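Brekine Student Robotics Program
Workshop Tips: Setting Up and Running a Kitchen Counter Task
Prepared for team members and supervising staff

Teams entering the household division are expected to practice on a counter layout of their own before the March qualifying session. The following guidance was compiled by Lensa Zeleke and Pichit Chaiyaporn from the notes of last year's teams. It applies to all practice stations at the Brekine workshop and may be adapted for use at home schools.

1. Preparing the counter

Wipe the counter with a damp cloth and dry it fully before any item is set down. Polished stone shows bright spots under the workshop lights, and a vision program may mistake one of these spots for a small object. Where a spot falls inside the working area, adjust the lamp first and the camera second. Do not cover the counter with paper, as paper shifts under a plate.

Hang a plain curtain behind the station. Light gray or white fabric is preferred. Patterned fabric, posters and open shelves in the background have been the leading cause of poor detection in student entries.

Place large items first. The cutting board and tray should be settled before the fruit is added. Teams should agree on a home position for each item and record it in the team binder with a sketch seen from above.

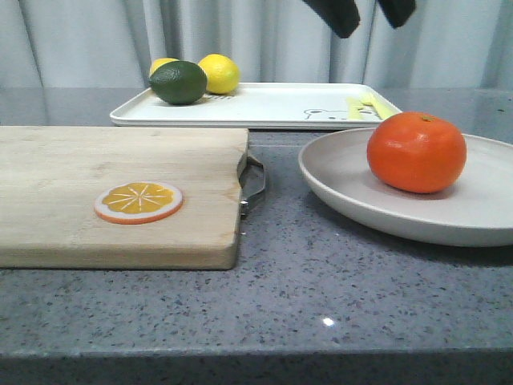 Tangerine on the gray plate at the front of the counter, with the gripper over the tray.

2. Choosing practice items

Toy fruit is recommended for all grasping practice. It keeps its shape, does not leak when squeezed and may be washed with ordinary dish soap. Each team should select at least one round item, one oval item and one flat item. A flat orange slice is considerably harder to lift than a whole tangerine and should not be attempted in the first two practice periods.

Items of similar color should be separated during early trials. Pale utensils on a white tray are difficult for most student vision programs. Teams that wish to include them should do so only after the fruit is handled reliably.

Replace any item that has become sticky. Adhesive left over from price labels may be removed with a small amount of cooking oil, followed by soap and a full rinse.

3. Dishes and containers

Shallow bowls and plates with a low rim are suitable for beginners. A deep bowl requires a longer downward motion and leaves less room for the fingers to open. Before writing any motion, hold the open gripper over the dish by hand control and confirm that both fingers clear the rim on all sides.

If a dish slides during placement, apply two small dots of removable putty to the base. Putty must be declared on the entry form. Rubber matting is not permitted in the household division. 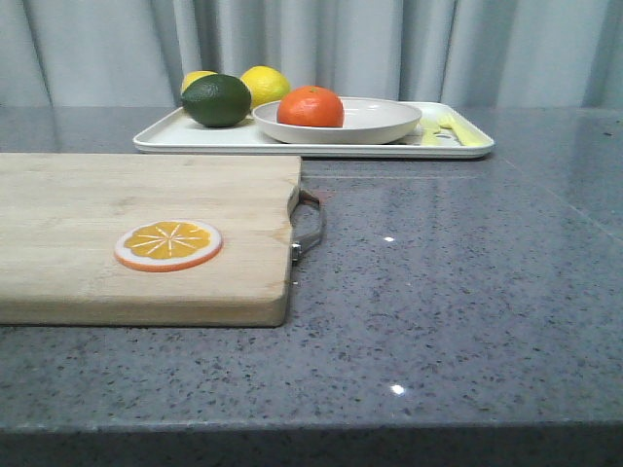 Photo: Paweena Rojanasak / Brekine Student Robotics Program

4. Resetting between trials

A trial is only useful if the layout at the start matches the layout in the binder. One student should be assigned to reset the counter and a second student to check it. The two roles are to be exchanged after every ten trials.

The gripper must be fully raised and the motion program stopped before any hand enters the working area. The student at the keyboard shall say "stopped" aloud and wait for the resetting student to answer "clear" before starting again. This rule applies to staff as well.

Small pieces of removable tape may be used to mark the corners of the tray during practice. Remove the tape before recorded trials. Any residue should be lifted with a plastic scraper, never a metal blade.

5. Keeping the trial log

Each team is required to submit a log of 200 trials with its entry. The log must include failed attempts. Last year the team from Sombatkul submitted 102 trials and was asked to complete the remainder before its entry could be reviewed.

Record the starting position of the item, the intended dish, the outcome and one short remark. "Missed" is not an adequate remark. "Left finger touched rim" is.

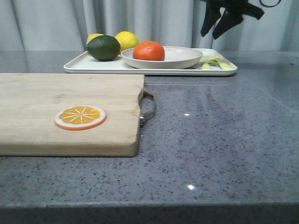 Gripper open above the tray, tangerine in the bowl.

6. Care of the gripper and cables

Wipe the finger pads with a dry cloth at the end of each period. Soap film and cooking oil reduce grip and are easily carried over from freshly cleaned items. Check that cables have enough slack for the full reach of the arm and that no loop can catch on a bowl or handle. Report worn pads to Uthai Wiriya in the tool room. Teams may not trim or sand the pads themselves.

7. Storage

Fruit and utensils are kept in the covered bin marked with the team name. Cutting boards are to be stored upright and dry. Trays may be stacked with a cloth between them.

Requests for replacement items should be addressed to Lilla Vincze at the workshop office before 4 p.m.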